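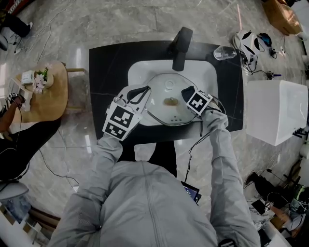
Finard Handheld Gripper Comparison

README, version 2. Last updated Aug 3, 2018.

Contents

1. What this is
2. Hardware
3. Task
4. Recordings
5. File layout
6. Known problems
7. Use and contact

What this is

A set of recordings made to compare two finger designs on the Finard handheld gripper. The operator wears one gripper on each hand and does household work with both. We wanted to know which fingers hold up on smooth, curved and slippery objects before building the motorized version for the arm.

The set has 156 recordings. Of these, 137 passed our checks and are in the main folder. The rest are kept in a separate folder with a short note on each one.

Hardware

Grippers: Finard handheld, left and right. Each carries a square black-and-white marker, and the pattern differs between the two hands. Please do not swap left and right cards when reprinting them, as the tracking code uses the pattern to tell the hands apart.

Fingers: two designs were tried. The Pavodora finger is curved and fairly stiff. The Dilley pad is flatter and softer, and is made to rest on a surface or press against it. Either can be fitted to either hand.

Head camera: one, looking down past the operator's arms. It records for the whole session and is not paused between attempts.

Controller: Schwerdtfeger logging box, wired to both grippers. Finger opening is logged on the same clock as the head camera. A wireless version was tried in April and dropped out too often to be useful.

Task

The main task is handling a glass pan lid at a sink. The operator picks up the lid, turns it, sets it down in the basin and lifts it out again. Lids were chosen because they are a hard case for both designs: the glass is clear, the dome gives the fingers little to hold, and the knob is easy to miss from above.

Some sessions add cups, which are moved from one side of the faucet to the other. The cup recordings are shorter and are marked as such in the index.

Operators were told to work at a normal speed and to keep both markers facing up when they could. They were not told which design we expected to do better.

Recordings

Each recording is one attempt, from first contact to release. A failed attempt is kept if both markers can be tracked for most of it. A dropped lid counts as a failure even if the operator recovers it.

In short, the Pavodora finger did better on knobs and rims. The Dilley pad was better at steadying a lid that was already resting on something, and worse at lifting one from flat. Mixed pairs, with one of each, gave the fewest drops. We have not tested enough operators to say more than that.

File layout

main/ – recordings that passed
rejected/ – recordings that did not, with notes
calib/ – camera and marker calibration
index.csv – one line per recording, with task, finger design per hand and result
tools/ – playback and resampling scripts

Finger opening is stored in millimeters. Marker poses are given relative to the head camera, with no smoothing applied.

Known problems

– Glare on polished counters and floors can hide a marker corner for a few frames. The pose jumps when this happens.
– In 16 recordings the left and right finger labels were entered the wrong way round. These are fixed in the index, but the old labels remain in the log headers. Trust the index.
– Other people and other equipment are in view in many recordings. Marker detections that do not belong to the two grippers should be filtered by ID.
– The clear lids defeat most depth estimation. No depth data is included.
– Cable drag on the wrists may affect fast turns. We did not measure it.

Use and contact

Free for research and teaching. Please do not try to identify anyone who appears in the recordings. Report errors through the project's issue page and include the recording number from index.csv.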